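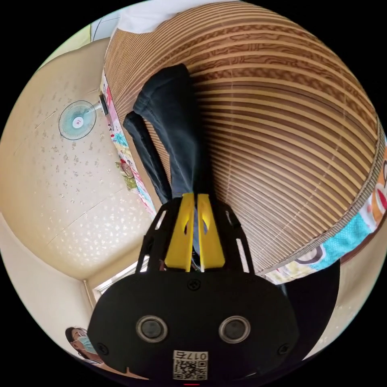 Re: trousers that dry stiff as a board
slatkin27
Right, I've been converted and I need to tell somebody. Trousers go up by the ends of the legs now, never by the waist! I spent years pegging mine over the middle and ending up with that daft crease across both thighs. Dark navy pairs are the worst for it, every fold shows, and you can see plenty of soft creases down the legs of mine with the striped blind behind. A good snap and a smooth with the flat of your hand before they go up and most of those disappear without the iron coming anywhere near them. I'm so pleased with this, I've redone the whole rail.

mopandbucket
Lovely to see someone this happy about trousers. I do mine by the waistband though and I'm not changing. The heavy part wants to be at the top, doesn't it? Pockets open, zip undone, air gets in.

slatkin27
But the heavy part at the bottom is the whole trick! The waistband pulls the legs straight for you. Free ironing!

mopandbucket
Free ironing and a stretched hem. I had a pair of soft ones go wavy at the ankles doing exactly that.

Trandum_Tess
Depends on the cloth, surely. Woven cotton, hang by the legs, no problem. Anything knitted or with a lot of stretch in it, fold it over the rail and put up with a mark. I do 2 loads of work clothes a week, all dark, and that's how I split them.

oldpeg
Inside out for navy. Can't believe we're this far down and it hasn't come up. Mine went a sort of tired purple at the knees from drying in a south window before I learned.

slatkin27
Oh that's a good one, I haven't been doing that. Mine dry indoors next to a slatted blind, the bamboo-style sort with tan and brown bands. Does the sun still get at them through that?

oldpeg
Some will, yes. Turn them anyway, it takes a second and the pockets dry faster.

Vlcek_fan
Which blind is it? I've been looking at the Vlček ones for our box room and can't decide between plain and striped. Sorry, I know it's a trousers thread.

slatkin27
No idea, it came with the flat! I love it though. The grain is all wavy and it makes the whole corner feel warmer, even in October. Get striped.

Trandum_Tess
Plain hides dust better. Just saying.

mopandbucket
Nothing hides dust on slats. Old sock over your hand, top to bottom, done before the kettle boils.

omville_jan
Back to creases. What spin are people using? I dropped mine to the gentle one and the difference was huge, much bigger than anything to do with pegs. They come out heavier and take longer, but far fewer hard folds.

slatkin27
Ooh, I've been on the fast one the whole time. Will try gentle tonight and report back.

oldpeg
Longer drying indoors means more damp in the room. Open a window or you'll swap creases for mould.

omville_jan
Fair. I have mine open a crack from breakfast onwards.

slatkin27
Update, 9 pm. Gentle spin, inside out, hung by the legs, window open a crack. Far smoother going up than the last lot. There's one stubborn fold behind the left knee that I've smoothed three times already.

mopandbucket
Waistband.

slatkin27
Never!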